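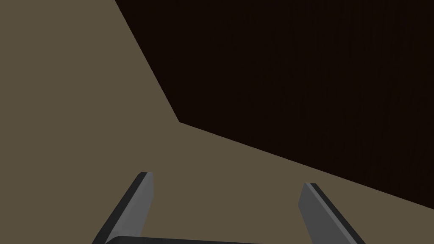

Can I put the Mellor wax straight over old varnish?
Best not to. Wax sits on top of varnish and goes smeary, it needs bare or oiled wood to do its job. Take the varnish back first, or get the Plitia oil, which is a bit more forgiving on a half-stripped piece.

Mellor Furniture Wax, 500 ml tin
Made for us by Jumavov. Dark, Mid and Clear. In stock, all three.

Soft paste wax for cupboards, drawers, chair legs, table tops that don't get hot pans put on them. Goes on with a cloth, buffs off with another cloth. Smells of turps for an evening, then of not much.

What's in it: beeswax, carnauba, turps, a bit of pigment in Dark and Mid. No silicone. We get asked about silicone a lot so there it is.

How far it goes
One tin did a double wardrobe, two coats, inside of doors included, with a good third left over. Thin coats. If you can see the wax sitting there you've used too much - scrape it off and put it back in the tin.

How to use
Dust off. Proper dust off, corners as well.
Wipe with a cloth barely damp, leave to dry.
Small amount of wax on a lint free cloth, rub in circles, finish along the grain.
Wait 5 minutes. Buff.
Second coat next day if you want more shine.
Don't go near it with fine wire wool on a veneered piece unless you've done it before.

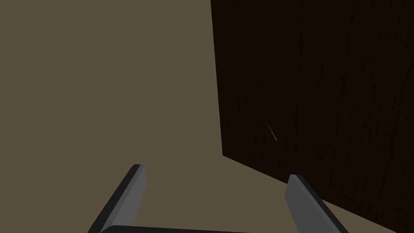
Picking your colour is the bit people get wrong. Dark is DARK. On oak it will take you a good two shades down and it collects in the grain, lovely if that's what you wanted. On pine it goes patchy. Mid is the safe one for most brown furniture. Clear for anything you already like the colour of. Always try it on the back or inside a door, leave overnight, look again in daylight.

Also it won't hide a deep scratch. Softens small ones. For anything you can catch a fingernail in, use the Gratine filler stick first (sold seperately, same three colours), level it off with a bit of card, then wax over the top.

Sizes and codes
500 ml tin, Dark, Mid or Clear
100 ml tin, Clear only, handy for trying out
Trade box of 5 large tins, order code 1115, can be mixed colours, put what you want in the notes box at checkout

Lids are tight. Teaspoon handle, work round the rim. Not a good screwdriver.

Storage - cool cupboard, lid on. Goes hard if left in a cold shed, just bring it in for a day and it comes back. Don't microwave it. Used cloths: lay them flat outside to dry before they go in the bin, never scrunched up in a heap, oily rags can catch fire on their own.

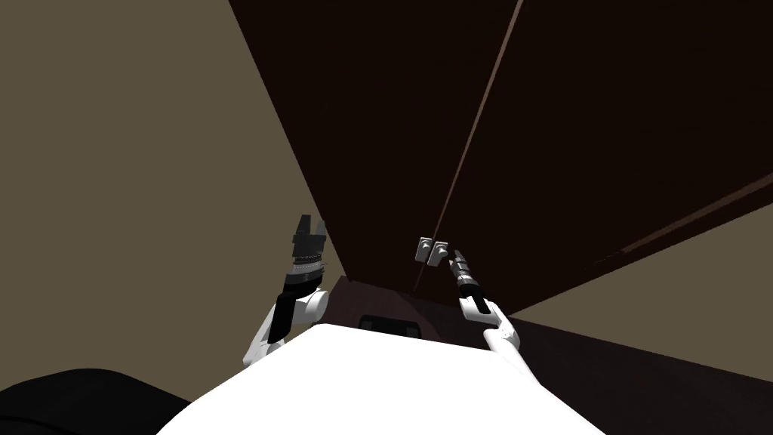 Workshop bench notes, September

Nga Giáp did the new batch test on this one. Old hall cupboard, very dry, had been next to a radiator for years. Notes as she wrote them, more or less:

First coat of Mid drank straight in, hardly anything to buff. Second coat better, low sheen. Third coat only on the top and the door edges where hands go. Top edge of a door is always forgotten and it's the thirstiest part. Hinges - keep wax off, it grabs dust and goes black.

New batch is slightly softer than the last, easier to spread in a cold room. Colour the same, checked against the old tin on the same board. If you've half done a piece with an older tin you can carry on with the new one.

Delivery
Orders in before 2pm go same day, large tins by courier, small ones through the letterbox. Trade boxes take a day longer. We can't send wax by air so no overseas for now, sorry.

Returns fine if the tin's unopened. If it turns up dented and leaking send us a photo and we'll post another, no need to send the messy one back.

Reviews
"Used the Clear on my mum's sideboard. Took all afternoon but mostly because of the carving. Would buy again, would like a bigger small tin if that makes sense."
"Good wax. Website said Mid would be warmer than it was, on my ash shelves it's more of a grey brown." (Fair. We've changed the wording on the colour chart.)
"Arrived quick, lid a nightmare."
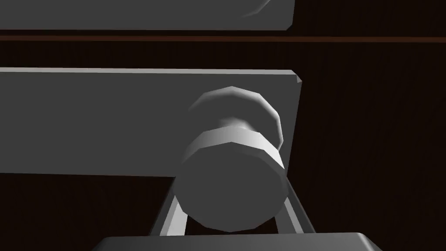
What do I use on drawers that stick?
A little Clear on the runners and the bottom edges of the drawer sides, rubbed in hard and buffed right off. Empty the drawer first, take it out, and brush the muck out of the carcass while you're in there. If it still jams the wood has probably swollen, so leave it a few dry weeks before you start planing anything.

Painted furniture, quick note. Clear is ok over chalk paint once it's fully dry. Over gloss or eggshell don't bother, it'll just slide about.

Anything else, ring the shop or email and ask for Hằng Từ, she does the colour matching and will look at a photo of your peice if you take it by a window, no flash. Mornings are best, she's usually got gloves on after lunch.

Goes well with: Plitia oil, Gratine filler stick, cotton buffing cloths (pack of 5)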